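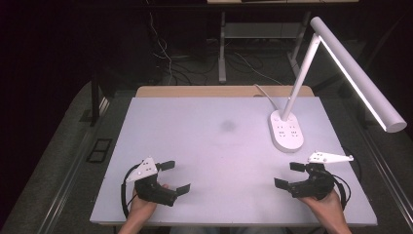

La lámpara Jurnar sobre el tablero claro: primeras dudas

Enero
Shabnam Awan, cuaderno del taller

Empiezo por lo que me pidieron: decir si la Jurnar sirve para el puesto de trabajo de la mesa de madera y si merece la pena comprar más para el resto. Maxine Mudgway está convencida de que sí. Yo llevo una tarde con ella encendida y lo único que tengo claro es que alumbra.

Montaje de hoy: tablero gris lavanda encima de la mesa, lámpara blanca a la derecha, apoyada en el propio tablero, con el cabezal largo bajando hacia la derecha. El cable, que es gris y fino, sale por detrás de la base y se va por el borde del fondo. He dejado casi toda la superficie libre a propósito. Si la luz no convence con el tablero casi desnudo, con piezas y bandejas convencerá menos.

Lo que dice el papel

La hoja que mandaron de Khokhar con el pedido promete 800 lux en el plano de trabajo. No dice a qué altura del cabezal, ni con qué inclinación, ni en qué punto del plano. Un número así no me sirve para nada. Escribí a Khokhar para preguntar y me contestaron con la misma hoja, esta vez en PDF.

Lo que da el luxómetro

Cabezal como está en el montaje, persiana bajada, luz del techo apagada, brillo al máximo:

Centro del tablero: 652 lux.
Esquina izquierda del fondo: 231 lux.

Repetí la lectura de la esquina porque me parecía baja y salió igual. Conclusión provisional: los 800 existen, supongo, justo debajo de la tira de luz, y ahí es donde nadie trabaja. Para montar en el centro, 652 me vale. La esquina del fondo se queda para dejar cosas y poco más.

Maxine dice que comparar el centro con una esquina es hacer trampa, que cualquier flexo pierde hacia los lados. De acuerdo, pero entonces que no se venda como «iluminación uniforme de superficie completa». La frase está en la hoja, la he subrayado.

La mancha

Algo a la izquierda del centro, en la mitad del fondo, el tablero tiene una zona oscura de bordes blandos. Con la luz del techo casi no la había visto en todos estos meses, o la había visto y no le había hecho caso. Con la Jurnar encendida se ve bien. Dos hipótesis: suciedad (o roce) del tablero, o sombra de algo que no tengo identificado. Maxine apuesta por la primera y ya quería ir a por el alcohol. Le he pedido que espere. Si la limpiamos y movemos la lámpara el mismo día, no sabremos qué fue. Mañana, primero girar el tablero media vuelta. Si la mancha viaja con él, es del tablero y se limpia.

Apunto de paso que el tablero se vendía en Jedano como «resistente a marcas». Ya veremos.

Los mandos

Son táctiles, unos iconos grises impresos en la parte de arriba de la base, en dos grupos. No me gustan. Con un botón sé que he pulsado. Aquí toqué con guantes de nitrilo y unas veces respondió y otras no, y no he encontrado la pauta. Tampoco me entusiasma que estén en el tablero mismo, a la altura de las mangas. Hoy he cambiado el brillo sin querer y he tenido que volver a empezar la serie de lecturas. Que quede escrito por si a alguien le parece un detalle menor: perdí casi media hora.

A favor: no hay ranuras donde se meta el polvo, y la base es brillante y se limpia de una pasada.

La base, desde cerca

La base es ovalada, de bordes redondeados, con cierto grosor. El poste, muy delgado, sale de ella y no del centro exacto. Mi desconfianza iba por ahí: cabezal largo y poste fino me sonaban a vuelco. Hice la prueba de siempre, empujar el extremo del cabezal con un dedo hasta que la base se levantase. Aguanta más de lo que yo esperaba. Con el cabezal extendido hacia un lado, desliza antes de volcar, y eso en una superficie lisa como esta es lo preferible, aunque significa que si le das con el codo se mueve y hay que volver a colocarla. Para medir hace falta que no se mueva. Voy a marcar el contorno con cinta.

Maxine propone atornillarla. ¿Atornillar qué, si no tiene agujeros? Perforar una base con electrónica dentro para ahorrarnos un trozo de cinta no me parece serio.

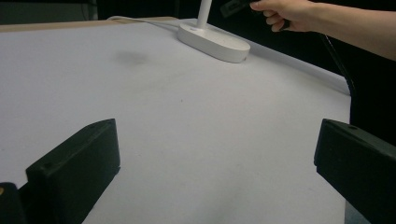
Blanco sobre blanco

Esto es lo que más me preocupa y lo que menos se ha hablado. La lámpara es blanca, y el fondo sobre el que se apoya es tan claro que a ras de superficie parece papel. Se distingue el contorno de la base, sí, pero con poca diferencia de tono, y en las zonas de sombra todo tira al mismo gris lavanda. Si después colocamos piezas blancas (las arandelas de nailon, sin ir más lejos) vamos a pasarnos el día buscándolas con los dedos.

El argumento que trajo Maxine de Brellside es que allí todos los puestos son claros y «nadie se queja». He estado en Brellside. Tienen ventana al norte y trabajan con latón. No es nuestro caso.

Propuesta mía: probar una tarde con el tapete gris oscuro bajo la zona central y repetir las dos lecturas. El luxómetro dará lo mismo, o debería, porque mide lo que llega y no lo que rebota, pero la vista no va a decir lo mismo. Que cada uno ordene las arandelas en los dos fondos y se apunte el tiempo. Con cronómetro, no con opiniones.

Vida útil

Maxine calcula unas 2.000 horas de uso al año si la dejamos encendida en los dos turnos. La hoja no da ninguna cifra de duración, ni de la tira de luz ni de la bisagra, y la bisagra es la que yo vigilaría. De momento mantiene el ángulo. Una tarde no demuestra nada.

Pendiente

Girar el tablero y mirar la mancha antes de que la toque nadie.
Cinta alrededor de la base.
Repetir centro y esquina con el cabezal cruzado por encima del tablero, a ver cuánto sube la esquina y cuánto molesta el reflejo.
Guantes: probar los mandos con los finos y con los gruesos.
Pedir a Khokhar la altura a la que midieron los 800. Otra vez.
No comprar más lámparas hasta tener lo anterior.

Nota al margen, de Maxine: «Para trabajar en el centro ya está bien como está. Lo de la esquina me da igual». Contesto: a mí no, que en la esquina dejo yo el calibre.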